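Introduction to Robot Manipulation
Handout 2: Teaching a can-sorting task
Instructor: Ottó Oláh
Lab session: 5 August 2026, Unberg building, ground floor

Before the session

Read the first two sections of the course notes and bring your team sheet. Teams are the same as in Handout 1. If your partner is away, join the Urnar team for the day and write both team names on your sheet.

The task

Each team teaches the arm to pick up drink cans and place them in a plastic bin. A can counts as placed when it is fully inside the bin and the gripper has let go of it. It does not have to stand upright. A can that touches the rim and falls in still counts, but write "rim" next to it in the log.

You will record 20 demonstrations per team. Short ones are better. If you stop in the middle to think, throw that recording away and start over. The learning method we use copies your pauses along with everything else, and last year the Orellana team ended up with an arm that waited over the bin for no reason.

Two views

We record from two cameras. One is on the wrist and moves with the gripper. The other is fixed beside the table and stays where it is for the whole session. Look at both views before you start recording and check what each one can and cannot tell you about the cans. 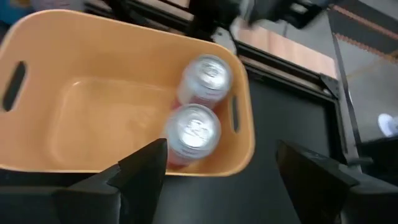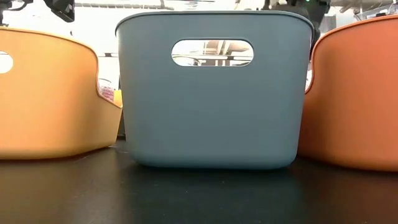 Figure 1. Wrist view with two cans in a bin (first), and side view of the bins (second).

The side view is good for judging the height of the gripper over the rim. It tells you very little about what is inside a bin, as the walls hide it. The wrist view shows the inside, but it blurs when the arm moves fast. Slow down over the bin - the last part of the approach matters most.

Keep the handle openings in mind too. A fingertip that goes down too close to the wall can catch in one. If this happens, press the stop button, open the gripper by hand and tell me before you restart.

Running the trained policy

Training takes nearly 105 minutes on the lab machine, so start it before the lunch break. Afterward, run the policy 19 times from the start position and log every run, including the bad ones. Do not move the bins between runs. If one gets bumped, line it up with its starting position again before the next run.

One person watches the arm with a hand on the stop button. The other keeps the log. Swap halfway through. Everyone else stays behind the tape while the arm is powered.

What to hand in

Your log, one page of notes, and the names of the recordings you kept. In the notes, pick one failed run and explain it using both views. Say at what point you could first tell that it would fail, and which camera showed it.

Put everything in the Kukberg folder on the course drive. The October group will start from your recordings, so please use the file names from Handout 1.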